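# Flundham Film Studios open day

Tuesday, July 2, 2019

I paid 33 dollars to see where *Plokisthorpe* is made, and I'm still working out what the money bought me. 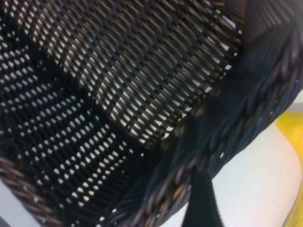
The tour was meant to start at ten. It started at 10:41, when a publicist named Beca Parri came out with a lanyard and a headset and told us we were "family now". There were 21 of us in the family. Most had come for the actors, and the poster at the gate had certainly given that impression, with the faces of all four leads and the words MEET THE STARS in yellow.

We met one. Peninah Simiyu plays the sister who runs the ferry, and she was good value. She answered questions for a quarter of an hour, signed everything put in front of her and didn't pretend to love the early starts. Someone asked if she was leaving the show after the November episodes and she said she'd read that too. Beca moved us along pretty smartly after that.

The other three were "on location", though the call sheet taped up outside makeup had two of them down for a rest day.

Stage B is the one worth seeing. The ferry cabin is up on blocks and smaller than my bathroom, and the harbour you see through its windows is a painted cloth with a crease in it. I liked that a lot. We weren't allowed to photograph it, or the costumes, or the corridor, which has been painted the same colour as every other corridor I've ever walked down.

Then came the Milošević Theatre, where we sat through a trailer already on YouTube and a long ad for Bivo, the streaming service that picked up the show last year. Beca told us 2,000 people had applied for this tour. Maybe so. I booked mine the night before and had my choice of time slots.

Lunch was extra. The gift shop had mugs, tote bags and a signed cast photo, and the signatures looked printed to me — the girl at the till said she'd have to check, and went off, and we had to leave before she came back.

If you're a real fan of Peninah, ring first and ask whether she'll be there. They wouldn't promise me anything over the phone, but they did let slip that she isn't doing the Saturday tours. Parking is eight dollars and the machine only takes coins.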